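Home recording help > Mixing and release

Vocals sound fine alone but vanish when the synths come in

Posted by Vitória Salgado

I'm finishing a six-song EP with my friend under the name Samine. It's mostly mid-tempo electronic pop, one voice, a lot of pads. We record in my apartment and mix on headphones, then check on a pair of small Jotow speakers.

On the third song the verses are fine. Then the chorus starts, the pad and two layers of lead synth come in, and the vocal drops behind everything. If I turn the vocal up, it sounds pasted on top, and the chorus feels smaller than the verse. If I turn the synths down, the whole thing loses its lift. I've tried more compression on the voice and it got louder but also dull and a bit spitty on the S sounds.

The session has 16 tracks, 3 of them vocals (one main, two doubles panned left and right). The doubles only play in the chorus. There is a long reverb on all three. We want the songs out in July, so I would like to fix this without recording again if possible.

Conceição Caldeira

You probably don't need to record again. Start with the pad. Wide pads tend to fill the same range that makes words clear, somewhere between 1 and 4 kHz. Put an EQ on the pad and make a gentle dip there, two or three dB, while the vocal is playing. Don't solo the pad when you do this. It will sound a little hollow by itself and that is fine.

If you'd like the pad to stay full between lines, use a dynamic EQ or a compressor on the pad keyed from the main vocal, so it ducks only when you sing. Keep it small. If you can hear it pumping, back it off. 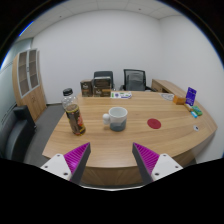

Curved table, wood grain top

Then look at the reverb. A long reverb on three vocals at once is a lot of wash, and it gets mixed up with the pad. I would take it off the doubles completely, give the main vocal a short plate or a quarter-note delay, and bring the long reverb back only on the last word of each line. Cut the lows out of the reverb return too.

For the S sounds, put the de-esser before the compressor and then one more light one after it. Two compressors doing a little each usually sound better than one working hard.

Last, check the verse level. If the verse is already as loud as it can go, the chorus has no room to grow. Pull the verse down by 1 dB and listen again – that alone fixed it on a song I did last year.

Ouellet

just turn the synths down lol. or mute one of the leads, you don't need two

Dument

Muting one lead is worth trying, even if it was put bluntly. I'd also listen to the chorus in mono. If the vocal comes forward in mono, your pad is fine and the stereo widening on it is the problem. If it gets worse, the leads are fighting the voice and one of them should move up an octave.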